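### 3.2 Rooms and finishes

The survey covered 131 rooms in two towns, Fendamton and Hiltevum. All were ground-floor or first-floor workrooms in buildings leased through Vuorinen, and all had been fitted out or refitted in the previous ten years. We left out rooms with a full carpet, as carpet was dealt with in the earlier Culten study and the methods there were different enough that the results can't be pooled.

Each room was sorted by its floor, wall and ceiling finish. Tile was the most common floor in Fendamton, while Hiltevum had more sheet vinyl. Painted plaster walls were usual in both towns. Furniture was recorded only as light, medium or heavy, using the same checklist in every room. Desks with solid panels were scored higher than open-legged tables, and padded chairs were scored separately. Where a floor had a printed or natural stone pattern, it was still entered under its base material, so a marble-patterned tile went in as tile. Figure 4a shows a floor and desk of the type common in the Fendamton group.

**Figure 4a.** Grey marble-patterned tile floor and curved light wooden desk, Fendamton. 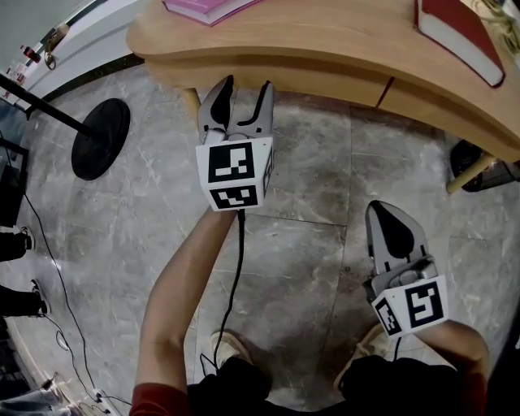 ### 3.3 Sound measurements

Reverberation time was measured at three positions in each room with the doors and windows shut and the ventilation left at its normal setting. We used the interrupted noise method and took the mean of the three positions. In 13 rooms the background noise was too high for a usable reading in the lowest band, and those rooms are reported for the middle and upper bands only.

Rooms were measured with their normal furniture in place. Clearing them would have made the figures easier to compare, but people don't work in cleared rooms, and the questionnaire asked about the room as it was used.

Wall colour was recorded along with lighting, although it has no bearing on sound. A pilot round in December suggested that people in bright, pale rooms were more likely to call the room "echoey", even when the measured values were ordinary. We kept colour in the main survey to test this. White walls like those in Figure 4b were entered in the palest of four groups.

**Figure 4b.** White-walled interior, Fendamton.
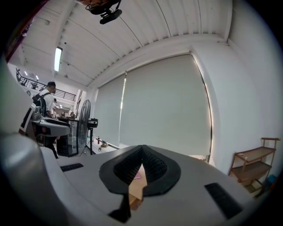
The questionnaire went to everyone who used one of the surveyed rooms at least two days a week, and 1,142 people returned it. It asked how easy it was to follow speech from across the room, how often voices from other people were a bother, and whether the person had moved seats to get away from noise. Answers were on a five-point scale. A free comment box was included at the end, and the comments were coded by two readers working apart.

Repeat measurements were made in 18 rooms to check how stable the readings were. The repeats used the same microphone positions, marked on the floor plan at the first visit, and the same sound source. Differences between visits were small in the middle bands and larger in the lowest band. For this reason the lowest band is left out of the comparisons in Section 4.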